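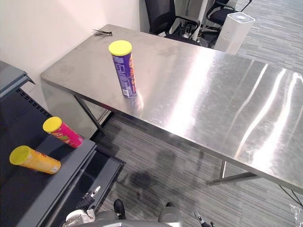 We've had the Ponen two-arm kit from Avex on loan for a couple of weeks, and people keep asking whether it's worth the money. Putting what I have so far in one thread.

What you get: a torso unit with two arms, two hands with jointed fingers, a head camera, a small camera at each wrist, and the software license. The table and the shelf are ours. Snack cans are ours too.

Price first. The loan plan we're on is $3175 a month with remote support included. Buying is a separate quote and I don't have that number yet.

Setup took us two days. The manual says one. Most of the extra time went to calibrating the wrist cameras, which the manual covers in half a page. Touran Vahidi from Avex support walked us through it on a call and sent a longer write-up afterward. It should be in the box.

The job we gave it is plain. Cans on a shelf, move them to a steel table, stand them up. We picked it because our stockroom customers ask for that kind of thing, and because a can on its side is harder to pick up than an upright one.

Shiny steel is a fair test for the head camera. The reflections did throw off the depth reading on our first day. Turning the exposure down one step in settings took care of most of it. If your benches are matte you may never run into this.

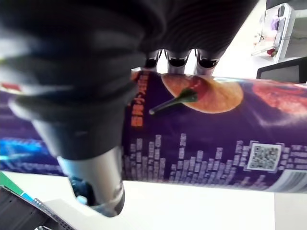

Wrist camera view, hand on a purple can.

Up close you can see how the fingers sit along the top of the can with the thumb in front. Grip force is set per object in the software. Start low. A can doesn't need much, and the default felt high to me.

The black ribbed covering on the fingers wipes clean with a damp cloth. Replacement covers are sold in sets of three. Tiina Ikonen here asked for the part numbers and got them the same day.

Things I don't like: the arm cables are short, the status lights are hard to read from across the room, and the app logs you out if you leave it alone over lunch.

Things I do like: saved routines load fast, the stop button is where your hand goes, and the wrist view is good enough to tell why a pick went wrong without walking over.

We keep it until May. Hilkka Eskola is going to try it with boxes next, and I'll add her notes to this thread. If you want the settings we used for the cans, reply and I'll post them.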